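February, after dinner

Spent the whole day on the Plirnel planner again. The new build came with a note saying the grasp ranking is "much more robust in clutter", and I have read that sentence in every release since I started. Noura Rizk is keen on it. I told her I'd believe it when I saw the logs, and then I had to go and make the logs.

First thing I found is that the ranking still loves anything close to a wall. It scores the grasp as though the fingers were all there is, with no wrist and no hoses behind them. I put the cable bundle into the collision model as three fat capsules, which is ugly, and planning time went to 466 milliseconds. Noura says that's slow. I say it's slow and it doesn't plan through its own cables.
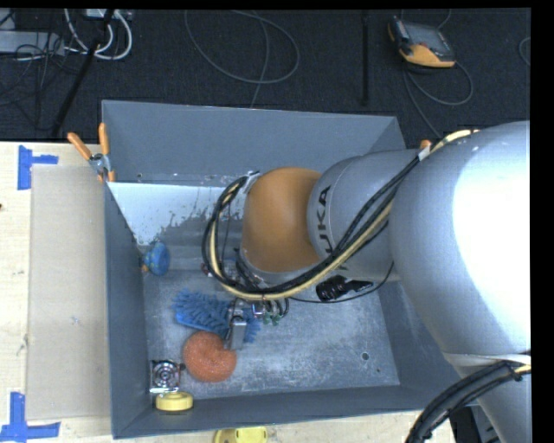

Bin test, finger down by the blue brush and the orange scrubber.

The brush is the one I don't trust. Bristles give the depth data a fuzzy edge, and the segmenter likes to join the brush and the scrubber into one long object with a centre somewhere in the gap. Kolby's fix is to turn the confidence threshold up. That hides the bad merges and throws out good picks with them, and I said so, maybe too sharply.

Went through 396 saved scans this afternoon looking for merged masks and found 27. The release note would call that solved. I'd like to know how many of the rest were easy bins, and there's no tag in the log for it, so I started writing one. It half works. It marks a bin as cluttered by counting mask borders, so a bad merge makes the bin look tidier. Need to think about that with a clear head.

Also the replay tool still drops the last joint state of every run. I reported it ages ago - the ticket is number 1263 and it has one comment, from me.

Tomorrow: old planner against new one on the same scans, before anyone changes a threshold.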